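Speaker notes: Caps and Other Soft Goods at the Sorting Table
Wulville Textile Reuse Centre, staff and partner briefing, July
Slot: 37 minutes, including questions

Opening

Welcome colleagues from Butitz and from the Wilczyńska depot. State the purpose of the session: to agree a common method for handling donated headwear before it is graded. Remind the audience that the written procedure was issued with the joining papers and that spare copies are at the door.

Mention the volume. The centre received nearly 500 caps in the last quarter. Most were sound. The losses at grading came mainly from poor shaping and careless stacking.

Part one: the cap on the board

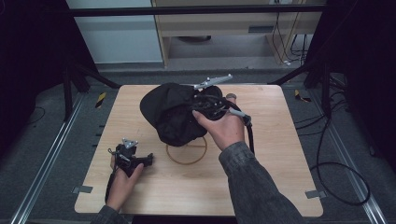

Explain that every cap is to be handled on its own, on a clear and level surface. Boards are preferred to cloth-covered tables, as lint transfers readily to dark fabric. Caps should not be shaken out over the board.

Ask how many depots currently sort headwear straight from the sack. Allow a short discussion, then move on.

Part two: the surface

The table is to be wiped with a barely damp cloth at the start of each shift and dried fully. Pale wood is recommended for dark goods: loose threads and grit are seen at once and can be removed before the next item is put down.
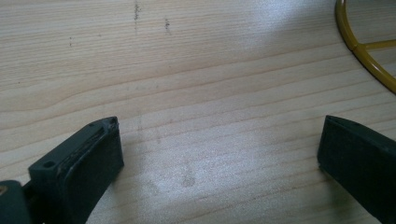
Polish and scented sprays are not permitted. The Clurkar grading sheet records odour as a separate heading, and a sprayed surface makes that entry unreliable. Depots with older tables may apply for resurfacing; the form is in the annex.

Part three: crown, panels and seams

Take this section slowly. Staff should begin at the top button and follow each seam outwards to the edge of the crown. Creases are not a fault in themselves and must not be marked as such. Broken stitching, a loose button or a torn eyelet must be recorded.

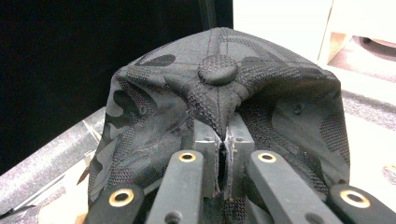
Point out that patterned fabric hides wear. Camouflage prints in particular should be checked by touch as well as by eye, with one hand inside the crown. A cap passes if it recovers its shape when eased out from within. Caps are graded from 1 to 5, and anything below 3 goes to fibre recovery.

Part four: clearing down

The table is left bare between batches. Graded stock goes to the shelves in boxes of 100, crowns upward, with no more than two boxes to a stack. Grading sheets are signed before the boxes leave the room.

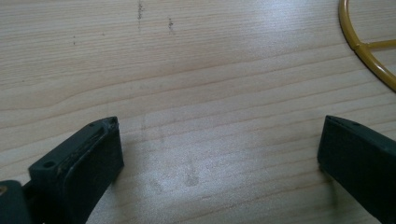

The pale wooden tabletop, with its long curving grain.

Close by inviting questions on resurfacing and on the grading sheet. Questions about transport should be referred to the afternoon session, which starts at 2.15 pm in the same room.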